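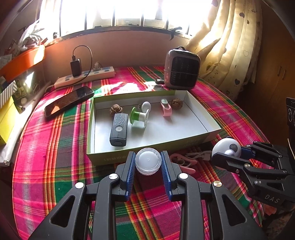 분홍색과 초록색이 어우러진 체크무늬 식탁보와 둥근 반투명 흰색 용기.

홈 | 소식 | 보도자료 | 행사 | 오시는 길

삼스테드 정원센터, 장미 가지치기 무료 강좌 신청 접수 시작

5월 19일 금요일 | 글 할리나 비에초레크
인쇄하기 | 이메일로 보내기

삼스테드 정원센터가 덩굴장미를 키우면서도 가위를 들 때마다 망설여지는 이웃분들을 위해 무료 가지치기 강좌를 마련하고, 오늘부터 참가 신청을 받습니다. 지난해 가을 강좌에 보내 주신 따뜻한 호응 덕분에 올해는 정원을 400명까지 넉넉히 늘렸으니, 그때 자리가 없어 발길을 돌리셨던 분들도 이번에는 꼭 함께해 주시면 좋겠습니다!

강좌는 한 회에 90분씩 진행되며, 회마다 20명이 모여 오붓하게 배웁니다. 첫 시간에는 꽃이 진 뒤 시든 송이를 어디에서 잘라야 하는지, 해묵은 줄기와 새 줄기를 어떻게 구별하는지 차근차근 살펴보고, 이어서 센터 뒤편 장미 울타리로 나가 직접 가지를 다듬어 봅니다. 늦가을 손질이 궁금하신 분들을 위한 심화반은 10월에 두 차례 열립니다.

강의를 맡은 원예사 산다말리 사마라쿤은 "장미는 생각보다 너그러운 식물이라 조금 잘못 잘라도 이듬해에 다시 가지를 내 줍니다. 저도 처음에는 꽃눈을 죄다 잘라 버리고 한참 속상해했답니다. 그러니 겁내지 마시고, 집에서 쓰시던 가위를 그대로 들고 오세요"라고 말했습니다.

전정가위와 장갑은 도구 업체 피노사드가 빌려 드리고, 강좌가 끝나면 차우더리 찻집에서 준비한 차와 과자를 나누며 집에서 키우는 장미 이야기도 편안하게 나누실 수 있습니다. 비가 오는 날에는 온실에서 화분 장미로 실습합니다.

신청은 센터 안내 창구나 전화로 하시면 되고, 단체 신청과 취재 문의는 홍보 담당 라가벤드라 라주에게 해 주시기 바랍니다.

인쇄하기 | 이메일로 보내기
이전 글 | 목록 | 다음 글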